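4. Assessment of the Mudgway disassembly kit

4.1 Scope of the review

The Mudgway kit is offered by Prastbridge to small and medium recycling firms that wish to automate part of the work of taking apart used office computers. It is sold as a set of fixtures, a software licence and a period of remote support, and the buyer is expected to provide the robot arms, grippers and cameras. The supplier describes the kit as suitable for tower cases, small servers and flat desktop units. Our review was limited to tower cases, which made up the larger share of the returned equipment held at the Lulholm site.

The work was planned by Lamduan Saithong and Murdo Innes and carried out at Lulholm in March. Tarun Kashyap prepared the cell and wrote the task programs. Amber Nuttall, who had no earlier experience of the software, acted as the operator, so that the training material supplied with the kit could be judged under fair conditions. Prastbridge lent the kit free of charge and was shown a draft of this section, but had no part in the choice of tasks or in the wording of the findings.

4.2 Set-up and teaching

Installation took 3 working days against the 2 stated in the supplier's guide. Most of the extra time was spent on the alignment of the cameras with the worktable. The guide assumes a flat surface, and its alignment routine gave poor results on grooved metal under strong overhead lighting. After advice from the support desk, the routine was repeated with the lights above the table dimmed and the results were then within the limits given in the guide. We understand that the next edition will cover this case.

Tasks are taught by leading the arm by hand to a small number of key positions, after which the software proposes a path between them. The operator may accept the path, change it or ask for another. Nuttall reported that the method was easy to learn for wide, open movements and much harder inside the case, where the proposed paths often passed too close to the drive cages. The software holds a stored model of each case, but this model does not include cables. Any path through a space crossed by power leads must therefore be corrected by the operator, and the correction has to be made again when the leads lie differently in the next unit.

4.3 Tasks and results

Nine tasks were defined, beginning with the removal of the side panel and ending with the release of the motherboard. Each was tried on a set of towers of similar layout. A task was counted as complete only if the part was removed without damage to itself or to the parts around it, and without help from the operator once the program had started.

The tasks that involved rigid parts with clear edges were completed reliably. Memory modules and processors were removed with few failures, and the kit's handling of the processor bracket was better than that of the Drokitbridge system examined in our earlier work. Coloured release tabs on the drive cages were also found without difficulty by the vision software, provided that they were not hidden by wiring.

Results for cables were weaker. The software can identify a power connector and bring the fingers to it, but it has no reliable means of telling whether a lead has been gripped alone or together with its neighbours. In such cases the supplier recommends that the leads be drawn aside by a second arm. This was tried and gave some improvement, at the cost of a longer cycle and a more demanding program. Figure 2 shows a tower on the worktable with the gripper lowered towards the hard drive cage.

4.4 Support and documentation

Requests for support were answered within the working day, and the answers were generally correct. The printed manual is clear on safety and on the care of the fixtures. It is less satisfactory on fault messages, many of which are listed by number with no account of their cause. Kylie Lockyer, who reviewed the documents separately from the trial, found that several settings named in the manual no longer appear in the current software.

The licence allows up to 99 stored case models. This should be enough for a firm that handles equipment from a few large offices, but may prove restrictive where stock comes from many sources.

Figure 2. Tower case in the disassembly cell, with the gripper above the hard drive cage.

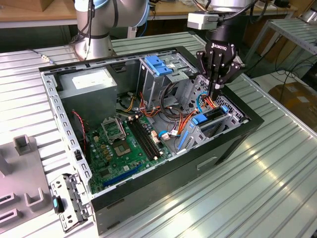
The licence is renewed each year, and stored models remain readable if it lapses, although they cannot then be edited. Prastbridge has confirmed in writing that models may be moved between cells owned by the same firm. Transfer between firms is not permitted at present, and a buyer who intends to share models with a partner site should settle the matter before the order is placed.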